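Let the Kitchen Table Get Scratched

By Fulgencio Montoya

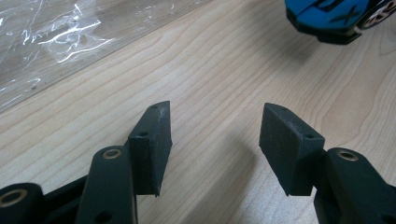

Pale wood, wavy grain, and a blue toy car up in the corner.

I grew up in a house where the dining table wore three layers. There was a felt pad, then a vinyl cover, then a tablecloth my aunt ironed on Saturdays. I was eleven before I saw the wood, and only because the movers took everything off. It was beautiful! It was cherry, I think, and it looked brand new, and not one of us had ever eaten off it.

So when my wife and I bought our own table from a little shop in Gendinley (406 dollars, which felt like a fortune in our first apartment), I made one rule. No covers. Homework happens on it, bread gets kneaded on it, and if somebody presses too hard with a ballpoint, well, now the table says "7 x 8" in the corner forever.

My friend Bilal thinks I'm nuts. He has coasters under his coasters. His argument is that a good piece of furniture should outlast you, and you owe it to whoever gets it next to hand it over in decent shape. I get that, I really do, and I'm not saying go at it with a fork. Wipe up the juice. Put something under the hot pot. But I can't live in my own kitchen like I'm renting it from my grandchildren.

And a lot of this stuff can be fixed anyway. Last May I spent a weekend sanding and oiling our table (my shoulders hurt for days), and most of the rings came right out. The oil and sandpaper ran me 50 bucks. I stopped before I got to the multiplication corner, partly because I was tired and partly because my daughter came and stood over it with her arms crossed.

What bugs me is the way stores sell us the fear. You pick a table and before you've signed anything they're offering a protection plan, a custom pad, a special spray. One place wanted 143 dollars for the pad alone! For that money I could feed eight people at the table, and some of them would spill.

My aunt still has the cherry one, by the way. The vinyl is on its third replacement.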